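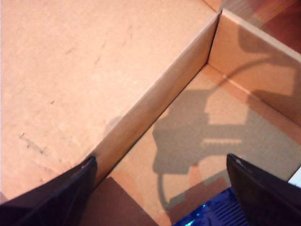 Wrist view, open box, fingers apart. Note the gripper shadow on the box floor and far wall.

Ticket: Wrist cam episodes rejected by quality filter, box task
Project: Walent pick-from-box
Opened by: Isla Carnegie
Assigned to: Wouter Mertens
Opened: 23/12/2021
Priority: high (was medium)
Status: closed, one follow-up open

PROBLEM
Filter is throwing out way too many episodes from the box station at Bevwood. Target for this batch is 500 accepted. We have 355 recorded and a big chunk flagged "occlusion, wrist". Went through flagged ones by hand, fingers are where they should be, nothing blocking the lens. Same task on the tray station passes fine.

Frame attached. Gripper shadow is large and sharp, lies over the floor of the box and goes up the far wall. You can even make out the cable in it. My guess is the filter takes the shadow for something in front of the camera.

Need to know: fix the light, fix the filter, or both? Operators are waiting.

LOG

Wouter: Looking. Can you send five episode folders, three flagged and two passed? Same operator if possible.

Isla: Uploaded. Same operator for all of them.

Wouter: Thanks. Loaded them. Flagged ones all have the hard shadow in the approach part. Passed ones have it too but weaker, edges are soft. So shadow is a good suspect. Did anything change with the lamp?

Isla: Asked on the floor. Lamp arm was moved to make room for the second Hasora controller. Nobody logged it. It used to point at the ceiling, now it points more or less straight at the box.

Wouter: That would do it. Occlusion check is just a dark area threshold plus an edge test, tuned in October with the lamp the old way. Box walls make it worse, the shadow bends up the side and fills more of the picture.

Wouter: Please do NOT change the threshold on your side. If you loosen it we let in the real occlusions, like when the cable drops in front of the lens. Had those in the Goossens set and it took ages to clean out.

Isla: Not touching it. Can I turn the lamp back though?

Wouter: Yes. Point at ceiling, then record 5 test episodes and run the filter only on those. Use task tag "lighttest" so they stay out of the batch.

Isla: Done. All 5 pass. Shadow still there but faint, no hard edge. Picture is a bit darker overall, exposure was on fixed. Leave it?

Wouter: Leave exposure fixed. If it goes to auto it will pump every time the fingers close and we get brightness jumps in the middle of a grasp. Bump the lamp one step instead.

Isla: Lamp one step up. Re-ran, still passing. Resuming collection with the ceiling setup.

Wouter: OK. Now the flagged ones. Don't delete them.

Isla: Was about to ask. Operators assumed they were trash, I stopped them in time. Files all still in /rejected.

Wouter: Good. Actions are fine, joint data is fine, only the label is wrong. And I want hard shadows in the training set, policy has to cope with them sooner or later. If every example has soft light it'll fall over at the first customer with a desk lamp. Will write a script that resets the flag after a manual look.

Isla: Who does the manual look?

Wouter: You and me, split it. Only the approach part, play it at 4x. Anything with a real blockage stays rejected. Add tag "hardshadow" to the rest so we can wieght them later.

Isla: My half is through. Two with cable really in view, kept as rejected. Rest retagged.

Wouter: Mine also through. One weird one, gripper timestamps jump backward, rejected for that, separate ticket. Script has run. Accepted count for the batch is now up to 300, the remainder comes from new recording.

Isla: Confirmed, dashboard shows the same. Operators back on it.

CAUSE
Lamp moved, direct light on the box, gripper shadow hit the occlusion threshold. No hardware fault, camera and mount OK.

FIX
1. Lamp back to ceiling bounce, one step brighter.
2. Tape mark on the lamp arm and on the table.
3. Flagged episodes checked by hand, retagged "hardshadow" where good.
4. Threshold unchanged.

FOLLOW UP
- Station checklist: add line for lamp position, before first episode of each shift (Isla)
- Filter should report shadow and occlusion seperately. Wouter to look at after the break
- Plan a small set with the lamp direct, on purpose, different angles. Needs its own tag, ask before starting

Closed by Wouter Mertens. Reopen if flagged share on the box station goes above the tray station again.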